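Week six of robotics club and I am still grinning

I've been meaning to write this up since we got back from Prevstead, and it's already 19 February 2026, so here goes!

Quick catch-up for anyone new: our club signed up for the Neagu Challenge, the one where your robot has to tidy and fetch things in a pretend home office. You get 35 minutes at the desk, and the judges call out objects you haven't practiced with. Our entry is called Umel (the name came out of a long bus ride and I'm not explaining it). Last July none of us had driven a two-handed robot. Now we fight over whose turn it is.

The thing I love most is how different every object feels to work with. A plush toy forgives you. You can come in at a lousy angle, squeeze too hard, and it just squishes. A pair of glasses forgives nothing! I spent a whole evening on glasses, 50 tries, and my best streak was nine good grabs in a row. I did a little dance after the ninth and then botched the next one completely.

We also learned that our old practice setup was way too polite. Everything was spaced out like a museum. So we all raided our bedrooms and desk drawers, and the shelves look much more like real life now. Our logbook is up to 111 entries, and over half of them have the word "slipped" in them somewhere. I read them all in one sitting and laughed a lot more than I expected to.

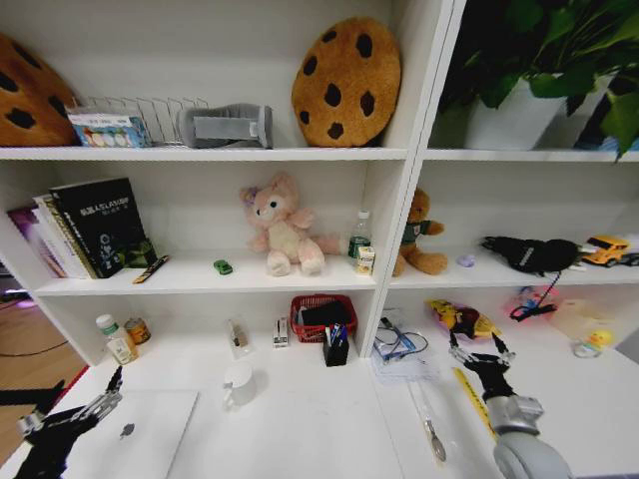 Umel's two hands at the practice desk, with bears, books and cookie cushions on the shelves and a rubber duck down on the desk.

Next up is the mug. Do you go for the handle or grab the whole body? The club is split right down the middle. I'm a handle person, but the body people have a decent argument, because the handle isn't always facing you. We're going to try it both ways and keep score on the whiteboard.

If you're near Esex and want to come watch a practice, leave a comment and I'll send you the times. Bring something weird for the shelf!

Recent posts
Our bus ride to Prevstead
How we picked the name Umel
Finger joints, tape and patience
My first night driving two arms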